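## A Black Board Shows Everything

Nuanchan Sitthichai cleans black boards for a living, or at least that is how she puts it. Her shop, Warna, rents glossy display panels to cafes and small galleries, and every panel that comes back has to be wiped down before it goes out again.

Black is the hard color. A white panel can leave the shop with a streak on it. On black, each fingerprint and dried drop catches the light, and customers call.

Her method is simple. She lays the board flat, dusts it with a dry cloth, then mists it lightly with plain water. She waits 90 seconds and wipes in one direction, top to bottom, with a folded cotton towel. She turns the towel after every pass. A board takes 4 minutes if it came back in decent shape. Tape residue can add half an hour.

She has tried the products. A spray called Trunora smelled nice and left a haze. The Fendomer cloths worked well until they had been through the wash three times. She still keeps a few for the edges, where grit collects and can scratch the face if it gets dragged across.

Light matters more than the cleaner, she says. She works with one lamp off to the side, and she looks for trouble next to the glare, where small specks stand out.

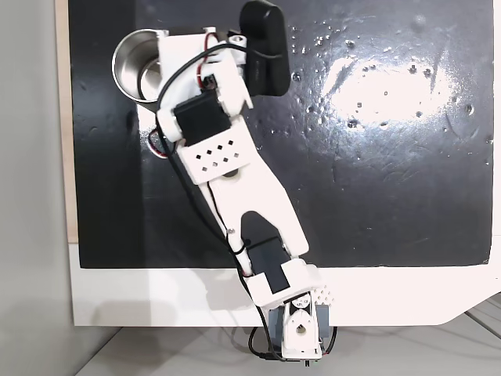 Once the face is clean she leaves the board flat until the last of the damp is gone. Standing it up too soon lets water run to the bottom edge and dry there in a line. Then she slides it into a cloth sleeve and writes the return date on the tag. The Ackermann panels, the oldest in the shop, go on the lowest rack because they are the heaviest.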